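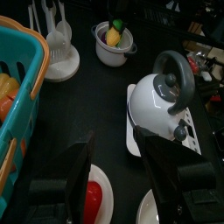
Is the Arstead toy shelf worth buying for a small playroom?

It is a good buy if you have a solid wall to fix it to and mostly need to store small and medium toys. For big boxed games I would get something else.

I bought the Arstead in March from the Hlongwane store in Zirkbridge. It cost 83 dollars, and delivery to Uvbridge was free. It has three shelves on top and a row of pull-out bins at the bottom. The boards are heavier than they look in the catalog.

Putting it together

The box has two bags of screws that look alike, and the manual does not say which is which. The short ones go in the back panel. I got this wrong and had to take out 13 screws. Without that it would have been a one-hour job. You need your own Phillips screwdriver.

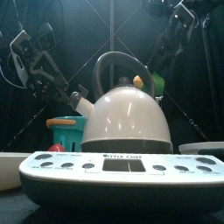
The shelves are deeper than on most kids' units, and that made more difference than I expected. Small sets go in the bins, but wide pieces need a flat place of their own. A toy cooktop like the Little Chef, with its black knobs and display window, is an awkward shape for any bin, so measure yours before you pick a shelf height. The pegs move up and down in steps of two inches.

The bins slide in and out easily when half full. Packed to the top, they catch on the front rail. They have no lids and no label slots. I used masking tape. 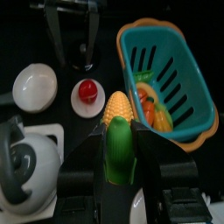
How it has held up

The top surface wipes clean with a damp cloth. One bin handle has worked loose and I tightened it twice. The middle shelf bowed a little under picture books, so those are on the bottom shelf now. The wall strap is fine but the plug that comes with it is poor. I used a better one from the hardware store.

The finish is the weak spot. Edges chip if you drag the unit across the floor,

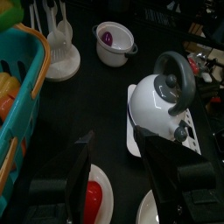

and the touch-up pen in the box is a shade too light. I stopped using it after the first corner. Lift the shelf with two people and you should be fine.

I would pay 83 dollars for it again. At 100 I would want lids.

Rating: 4 out of 5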